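Tuning the Approach Step for Handled Mugs in Gundlow

Posted by Ekow Quartey on 15 March 2021

OK, this is my favorite part of the whole grasp stack, so settle in! By now you should have Gundlow talking to your arm and the Tateo detector publishing poses. If you don't, go back to Seidu Owusu's setup page first.

We want the gripper to come down next to a mug and stop with its fingers at the handle, ready to close. Grabbing the body is easy. Handles are thin, they point wherever they like, and a planner that only knows "mug" will happily drive a finger straight into the rim.

Step 1. Turn on part labels. In detector.cfg set parts = true and restart. You'll get a second pose called handle, attached to the mug pose. Watch it in the viewer for a bit before you move anything. If it flips from one side to the other, raise min_points to 187 and look again.

Step 2. Add the pre-grasp. Open approach.cfg and set frame = handle, then standoff = 4 (that's in centimeters). The planner now aims for a spot off the handle and creeps in from there, and it feels so much calmer to watch.
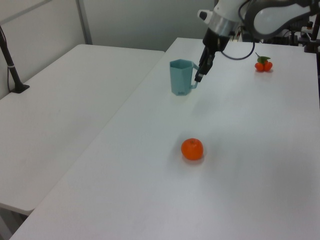
Step 3. Slow down the last stretch. Set final_speed to a tenth of your normal speed. I also like hold_before_close = true, so the arm waits for a key press with the fingers in place. You can walk over, crouch down, and check the gap with your own eyes (do this a lot at first!).

Step 4. Put other things on the table. Fruit is great for this, real or fake, because it's small and round and looks nothing like a handle. Type targets = mug and make sure the planner treats the rest as things to steer clear of.

Then let it run. My last batch was 1018 tries with 918 clean grasps, and most of the misses came from handles turned away from the camera. Save your logs with --keep-all, and open the bad ones in Bonsu, where you can scrub the planned path against the real one. I lose whole evenings to that tool.

Next up, in April: closing force, and how to lift without tipping.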